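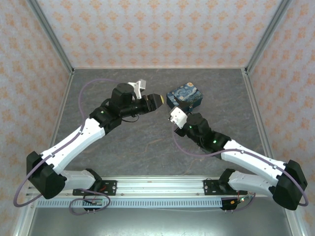
Demonstration collection is the stage of robot learning in which examples of a task are recorded for later use in training a control policy. Each example, called an episode, pairs camera images with the joint positions and gripper commands of the robot at the same moments. The term is used mainly for manipulation tasks, such as picking up, opening or moving a small box.

Cells

A two-arm cell holds a pair of arms on a common rail at the front of a flat work surface, with walls on the remaining sides. Walls and surfaces may carry printed patterns, including floral wallpaper or imitation stone. Changing these between sessions varies the background, so that the policy depends less on any one of them. The Zustari cell layout uses 8 interchangeable panels.

Recording

An operator guides the arms remotely, usually through a second pair of arms moved by hand. Recording begins with both grippers clear of the object or at a fixed starting pose and stops when the task is complete or abandoned. The object is then set down again at a new position and angle. In the Brondham set, compiled under Luzius Nägeli, one session yielded 174 episodes.

Review

Episodes with dropped frames or long pauses are normally removed. Practice differs on failed grasps. The Casado format keeps them under a separate label, while Worix discards them unless the operator recovers within two attempts.

See also: imitation learning, teleoperation, behavior cloning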